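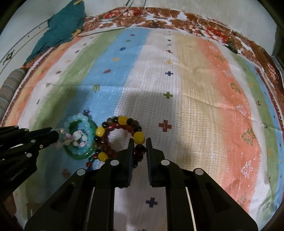

Beaded bracelet and pastel strand on the striped bedspread

Home | Forums | New Posts | Search | Log In

Stretch cord or beading wire for bracelets you wear every day?
Posted 27 Jan 2026 by tasholm_beads

I have been making bracelets since July and I sell a few at the Drulby craft market. Everything so far is on 0.7 mm stretch cord. I got two back this month with the cord snapped near the knot. One was mostly black and brown glass, the other was small chips. Both buyers said they wore them daily and took them off to shower.

I am thinking of switching to coated wire with a clasp. It costs more and I would have to size each one. Is it worth it, or am I tying a bad knot?

Replies

quiltandcord
What knot are you using? If it's a plain overhand, that's your problem. Surgeon's knot, pull it tight, small drop of glue, let it sit overnight before you trim. Also pre-stretch the cord before you string anything. I pull mine hard a few times and hang it with a clothespin on the end.

tasholm_beads
Surgeon's knot with glue. I do not pre-stretch. I trim after an hour or so.

mapleknots
Glue is what broke it. Super glue dries stiff and the cord cuts itself on the hard edge every time it flexes. You said it snapped near the knot, so that fits. Use a flexible jewelry cement or skip glue.

quiltandcord
I've used glue on every bracelet for years and had maybe a handful come back. I don't think you can blame it without seeing the break.

mapleknots
Which glue though? "Glue" covers a lot.

quiltandcord
The jewelry cement in the tube. So OK, we may be saying the same thing.

rowanstrings
Check the holes on the chips before you change anything else. Cheap chip beads are drilled from both sides and the edge inside can be sharp. I bought a bag of 200 and threw out 22 of them because they shaved the cord just from sliding on. A bead reamer takes care of most of it. Do it with the bead under water or you'll breathe the dust.

For glass I go up to 1 mm if the hole allows. For tiny beads I run 0.5 mm doubled.

hal_in_zukwood
I'll go the other way from everybody. Stretch cord is a wear item. It will go sooner or later no matter how you tie it. I moved to 49-strand wire with crimps and a lobster clasp and I stopped getting returns. I charge $5 more and people pay it.

rowanstrings
They pay it, but some of my customers have arthritis and can't work a clasp with one hand. Stretch is the only thing they'll buy. I offer free restringing for a year and tell them so at the table.

hal_in_zukwood
Magnetic clasp.

rowanstrings
Tried them. They pop open on coat sleeves, and they're out for anyone with a pacemaker.

mapleknots
Agree on magnets. I lost one of my own that way.

tasholm_beads
Thanks. I checked one of the broken ones and the end at the knot is hard and white, so glue looks likely. I also ran a pin through some leftover chips and several are rough inside. Plan is to pre-stretch, change the glue, ream the chips, and do a small batch on wire to see if they sell. Does anyone have a crimp size for 0.38 mm wire?

hal_in_zukwood
2 mm crimp tubes. Get the real crimping pliers, flat nose will just mash them.

459 views

Related threads
Baek bead mats: washable or not?
Sizing bracelets for kids
Crimp covers, yes or no
Table fees at Drulby this summer
Storing seed beads in a small apartment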